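Stop selling us furniture we can't get through the door

When the Akpan estate in Brotby was finished, the brochure promised 300 homes "designed for modern living". Modern living, as far as I can tell, does not include owning a sofa. The stairwells turn twice between floors, the lift is for people only, and the front doors open on to a hallway narrower than my old wardrobe.

I moved in last May. My sofa, bought from Bruder for £2723 — more than I have ever spent on anything without wheels — went up one flight and came down again. The shop's delivery terms cover the kerb and nothing after it. Sending it back cost me £60 and a month of sitting on garden chairs.

The shops could fix this tomorrow. Every product page gives the width, depth and height of the finished piece. Very few give the one figure that matters, the smallest gap it will pass through. Josov, a small maker two streets from me, prints it on the label in large type. It also sells a three-seater that comes apart into 4 sections, and the joins don't creak.

Builders should do their part as well. A plan of the flat shows where the bed might go, but I have yet to see one that shows how it would get there. Stair widths and landing turns should be on the same sheet as the floor area. 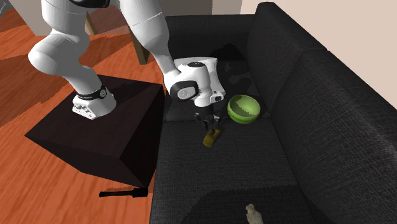 What I would change

Put the access size on the label, by law if need be. Make shops take back anything that won't fit when the label was wrong, at their own cost. And let buyers measure the stairs before they sign for the flat. My agent said it was an unusual request.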